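Subject: Re: [plitley-menders] Shrinking fleece & the Kindel wash

Hello all,

Catching up after a week away, so sorry if this has been answered off-list.

> I put two fleecy tops through the Kindel at 60 with the towels
> (I know, I know) and now the hems have gone all wavy. Is there
> any rescuing them or is it duster time? Also does anyone still
> fold fleece, or do you just chuck it in the drawer?

Not duster time yet! Wavy hems are usually the stitching pulling in while the cloth stays put. Try unpicking an inch or so, and if it relaxes flat, carry on and resew with a longer stitch. I used the Evano thread last time, the 200 metre reel, and there's loads left if you want some.
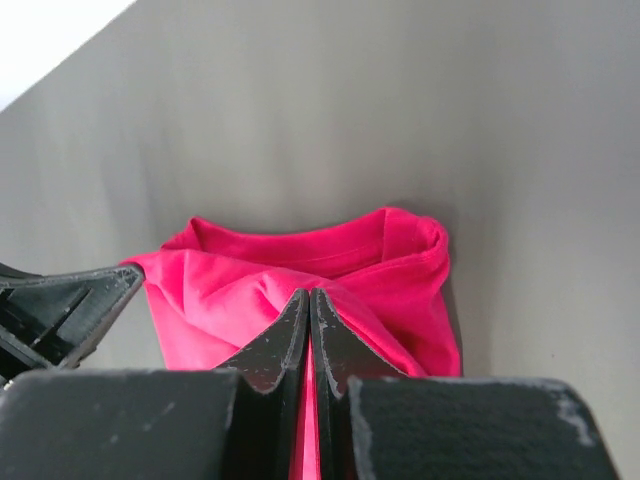
I gave up folding fleece in about 2000 and haven't missed it. Mine get rolled from the bottom up, which takes ten seconds and keeps the drawer shut. The only snag is when you leave one in a heap first, like the bright pink one, with its edge curled over on itself and creases all through it. Give it a good shake and run your thumb along the seam before you roll, or you'll be rolling the creases in. And please don't iron it, I melted a lovely Riedl one that way and the smell hung about until May.

Bring the tops along next time and we'll have a look at the hems over a cuppa.

x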